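How to Pack a Small Bag of Odds and Ends for a Summer Trip 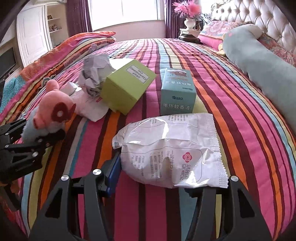 Photo: Plakodik / Mumusitz Travel Pages, June 2015

Every summer I get ready for two weeks away from Boston, and every summer I used to end up at some drugstore at ten at night buying the one little thing I'd left on the bathroom shelf. So now I start with the small stuff, before a single shirt comes out of the closet!

Begin by laying everything out on the bed. Packets, wipes, bug repellent, the bandages you've had since goodness knows when (check the dates, please). Take your time over it and put on some music.

Next, throw out the big boxes, but cut off the part with the directions and tuck it in with the item. Anything liquid goes in its own zip bag, with the air squeezed out.

Flat packets go along the sides of the pouch and bulky things in the middle. My old Hoshino pouch holds up to 32 bits and pieces if I'm patient with it, and I usually am.

Leave the pouch unzipped by the door until the last morning, as you'll want to drop your toothbrush in.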